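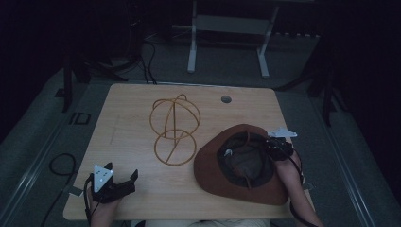
Equipment Planning > Small shops and bench work

Thread: Second pair of hand-held grippers or put the money toward an arm?

feltline_eye
Posted 2023-05-25
We do demonstration recording for soft goods, mostly hats and bags. Right now there is one table and one pair of hand-held grippers, and I have to turn in an equipment plan for the next budget. Two options on my list. One is a second pair of grippers plus another table, so two people can record at once. The other is to stay with one station and save toward a used arm from Rorkbridge. Hats are the main job for the rest of the year. The felt ones have to be picked up by the brim and the wire frames are their own problem. What would you buy first?
Eyerusalem Endale

mortise88
Second station. An arm you can't feed with good recordings is going to sit there. How many usable takes are you getting in a day?

feltline_eye
190 on a good day. The plan says 200, so we are close, but that is with one person and no sick days.

tk_bench
Then I disagree with mortise. You are 10 short of the number you planned for. That's a scheduling problem and you can fix it with a part-time person on the same table. Buy the arm, or at least rent one for a month, and find out if what you recorded is any good on a brim. We recorded all winter before we ran anything and had to redo the thin parts because the fingers we picked were too wide for them.

mortise88
Fair on the fingers. But a used arm is never just the arm. Controller, mount, guarding, somebody's time to get it talking. Put a line in for each of those before you compare it with a second station.

hollis_r
Whatever you choose, budget for spares. We went with Teltero for ours and the wait on replacement fingers was longer than the wait on the units. Order 2 extra sets with the first order. Also cables. They hang off the side of the table and get pulled on all day, and they were the first thing we had to replace.

feltline_eye
Spares weren't in my draft at all, so thanks. Does anyone have experience with Pendberg? Their quote came in lower but they only sell the pair with their own software license, billed yearly.

hollis_r
I looked at them and passed because of the license. Over three years it came out higher for us. Your numbers may be different.

tk_bench
We use Pendberg and it's fine. The license includes repairs, which hollis is leaving out.

hollis_r
It didn't include them when I asked. Get it in writing.

quillon
For the table, don't spend much. A plain wood desk with a cable hole at the back does the job. Spend it on lighting. Brown felt is hard to see against a dark lining and you will want to see the inside of the crown if the chin cord matters to you.

feltline_eye
The cord does matter, it gets caught. I'll add lights. We have stands already.

mortise88
One more thing for the wire frames. Try them with whatever gripper you're quoted before you sign. Kahsay will lend a demo pair for two weeks if you pay shipping. Lay a frame flat and see if you can get a finger under one of the loops without dragging the whole thing across the table.

tk_bench
Agree with that one.

feltline_eye
OK. Current draft is: demo pair from Kahsay in May if they can still ship this month, spares and cables for the pair we have, lights, then a one-month arm rental before any purchase. Second station moves to the next budget unless hats go up. I'll post the Pendberg repair terms when I get them in writing.

mortise88
I'd still do the station first, but the rental is a decent compromise. Ask Rorkbridge if the rental fee comes off the price if you buy.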